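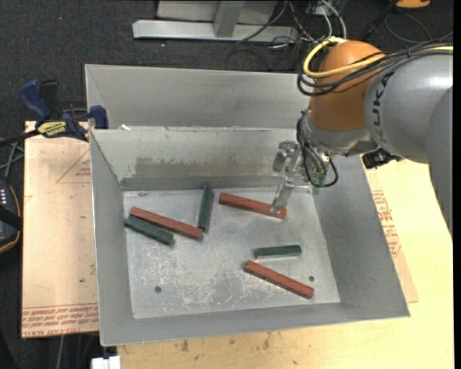

Lotte Van den Broek wrote in to say that her running vest still smells after every wash, even the hot ones, and could we please do a page on looking after race kit before her daughter's first fun run in the spring. Well, Lotte, we can, and I'm very glad you asked, as it's a subject that takes up far more of my utility room than I'd like.

My own two started with the junior race at Jerkmont, the one that goes twice round the lake and finishes by the bandstand. There were 1,807 runners last time, counting the grown-ups, and I should think most of those shirts went straight into a carrier bag and stayed there till the next morning. Ours certainly did, the first year. I've learned a bit since then, so here is what works in our house.

Getting the smell out

Sports tops hang on to sweat in a way that cotton doesn't, and a hotter wash won't always shift it. Turn everything inside out and soak it in a washing-up bowl of cool water with a mugful of plain white vinegar. Half an hour will do for a child's top, but leave an old favourite for 2 hours if it's got really whiffy. Rinse it well, then wash at 30 with a little less detergent than you'd normally use. And no fabric softener, please! It coats the fibres and makes the next wash harder work. Never mix the vinegar with bleach, either in the bowl or in the machine drawer.

If you can't wash the kit the same evening, at least hang it over the bath. I know you're tired and everybody wants their tea.

Names and team shirts

When Torkent running club asked us parents to make supporters' shirts, I ended up ironing 16 of them on the kitchen worktop, and I got rather good at it by the end. Wash the shirts first so any shrinking is over and done with. Iron with no steam, lay the transfer down, cover it with baking parchment and press firmly, without sliding the iron about. Let it go completely cold before you peel. Afterwards always wash them inside out, and keep the iron well away from the lettering — I lost the second half of "Go Nivenell Juniors" that way, and my son had to be cheered on by "Go Niv".

Safety pins and race numbers

Pin the number on with the shirt laid flat over a chopping board, so you don't go through to the back. Put all four corners in before you close any of the pins, and you'll find it sits much straighter. Take them out the minute you're home, as a pin left in a damp shirt leaves a rust mark. Lemon juice and salt will lift a fresh one from white cotton if you leave it in the sun for an hour, though I wouldn't try it on colours.

Muddy trainers

Let the mud dry, bang the soles together outside, then go over them with an old toothbrush and soapy water. Stuff them with newspaper and change it at bedtime. Keep them off the radiator, however much you're begged, or the glue may give up.

Medals

A strip of wood with cup hooks along it, screwed up by the back door, holds ours very nicely. The ribbons can be washed by hand in the sink. Mind the dye on the red ones.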